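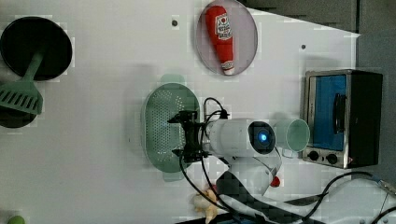

We got to Bumgate a bit after ten, having missed the turning twice (the sign is behind a hedge), and were met at the door with tea and a plate of shortbread, so all was forgiven. It was the September open day at Hena, who choose and try out kitchenware for small flats and holiday lets, and I had been looking forward to it for weeks.

The first hour was the storeroom, with 1534 items on the shelves according to the card by the door, and I could happily have stayed among the pie dishes until closing. But the practice kitchen things were what I'd come for, laid out on a white table so you could see how a small set sits together. I fell for the colander straight away! It's a long oval in pale green with a little tab at each end, and mine at home is a great round thing that fits no cupboard ever made. The toaster oven took my fancy too, a neat one with a bluish look to the glass and a pair of black knobs, and I spent far too long wondering whether it would go beside our bread bin.

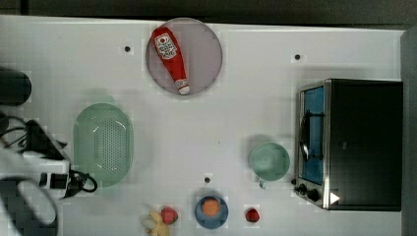 Ketchup on its plate, fruit along the near side, and the colander I wanted to take home.

After that came soup in the canteen, then a short talk about the Rolik range, which was a little dry, though the slides of old saucepans were lovely. The shop is run by D'Souza and takes cards. I came away with four tea towels and a jar of chutney for £17, and no colander, as they had none in stock.

Parking is free but fills up by eleven. Wear flat shoes for the storeroom stairs.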